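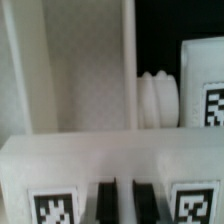
Matte white housing with a square black-and-white marker on its front face.

Matte finish

A matte finish is a surface condition in which incoming light is scattered in many directions, so that no clear reflection forms. It is the opposite of a gloss finish. Satin and eggshell finishes fall between the two.

Measurement

Gloss is measured with a meter that sends light onto the surface at a fixed angle and records how much returns at the mirror angle. Dull surfaces are read at a steep angle from the vertical, since their values at other angles are too close together to compare. The Pelano scale, used by some molders, runs from 0 to 200. Parts reading 2 or less are graded dead matte, and those above 84 are graded full gloss.

Production

Molded parts take their texture from the mold wall, which is etched or blasted with grit. Painted parts depend on flatting agents, usually fine silica, that leave the dried film uneven. The Promau process combines both methods.

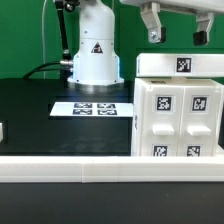 Floarea Moldovan

Wear

Rubbing flattens the high points of the texture and leaves shiny patches, a fault called burnishing. Dark matte surfaces show it sooner than white ones. The Isby test applies 50 strokes with a dry felt pad, after which gloss is read again at the same spot.

See also: Dinu texture chart; Flatting agent; Sheen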